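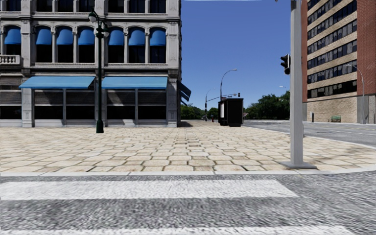 Pre-Collection Checklist, Birnham Corner Map

Please go through this before you start a block of sidewalk driving examples for Gistanano. I know it looks like a lot, but take your time with it and write your comments as you go.

1. Simulator build matches the one on the Stomance board. OK, build 22.
2. Clock, camera and steering logs start together. OK, though I had to restart the steering log once, so do check yours.
3. Street crossings load with their signals and curbs in place. OK.
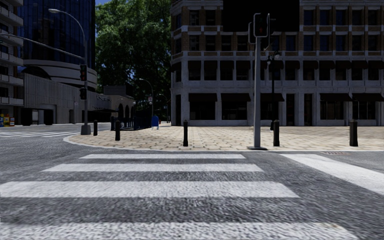 Crosswalk and corner plaza, signal pole by the curb.

4. Drive the route by hand one time before recording anything. Done. Please don't skip this, even if you drove it yesterday — your hands forget more than you'd think.
5. Sidewalk runs include both shade and sun. OK. The learner was timid at shadow edges back in February, and I'd like plenty of calm, steady passes beside the gray building for it to copy.
6. Keep a comfortable distance from the bus shelter, and slow down before you reach it.
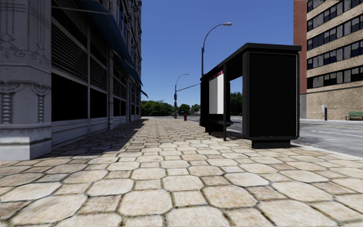 Mahlet Yilma asks whether a run with a clumsy correction in it should be thrown out. Please keep it! Tag it "recovery" and carry on, and only discard it if you left the sidewalk altogether.

7. Start points are varied. Needs work: 3 of the 71 runs in the last block began on the very same paver, so please spread yours out over the plaza. 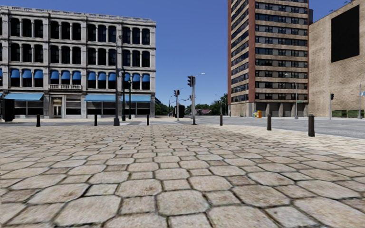 When you've picked a fresh spot, turn a little before you set off as well, so that the first heading isn't always the same one. Kan accepts up to 2 restarts per run, and you're welcome to use them both.

8. Files copied, named and signed for. Still open.

Stomance Data Room | Contact the Gistanano desk | Back to top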